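Clumance

Clumance is a software package for recording, aligning and segmenting two-handed manipulation demonstrations. It is developed at Relbridge by a group led by Chantal Dhillon and is used mainly to prepare training data for policies that handle cloth and other soft goods. The package grew out of Jatoi, an earlier logging tool that supported a single gripper and stored its output as flat text.

Architecture

Clumance is divided into a capture service, a pose estimator and a segmenter. The capture service writes each incoming stream to disk with its own clock and makes no attempt to synchronize during recording. Alignment is done afterward. The estimator resamples all streams to a common timeline and rejects any demonstration in which two streams drift apart by more than 17 milliseconds.

Gripper pose is computed from printed dot patterns carried on each device. When a pattern is hidden, the estimator holds the last good pose and marks the interval as uncertain. Intervals longer than 400 milliseconds are left blank, and the planner interface will not interpolate across them.

Segmentation

The segmenter cuts a demonstration into phases such as approach, grasp, transfer and release. Early versions relied on jaw width alone, which worked for rigid parts but failed on fabric, where a closed jaw may hold a thin layer or nothing at all. Version 3 added a visual check of the region between the jaws. Phase boundaries can be corrected by hand in the review tool, and corrections are stored separately from the automatic labels — a point on which the file format differs from that of Jatoi.

Task definitions

Tasks are described in short text files that name the objects, the permitted start states and the end condition. The Hisamico task set, distributed with the package, contains 5 families of household items. Mesh goods form a family of their own, as their open weave tends to confuse depth estimates, and an annotator may mark a zipper as a reference line for orientation.
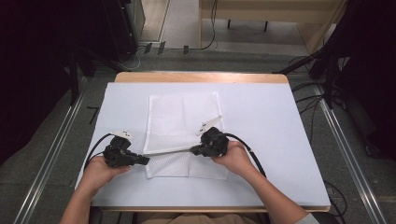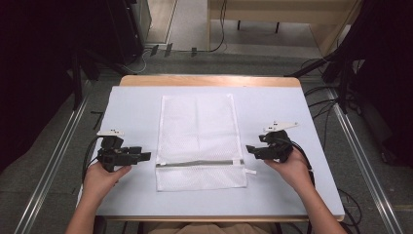

Two-handed work with hand-held grippers over white mesh fabric.

Limitations

The estimator assumes a fixed table plane and must be recalibrated if the work surface is moved. Objects that fold over themselves are tracked only by outline, so hidden layers are not represented. Support for tables of adjustable height has been listed as planned since version 3.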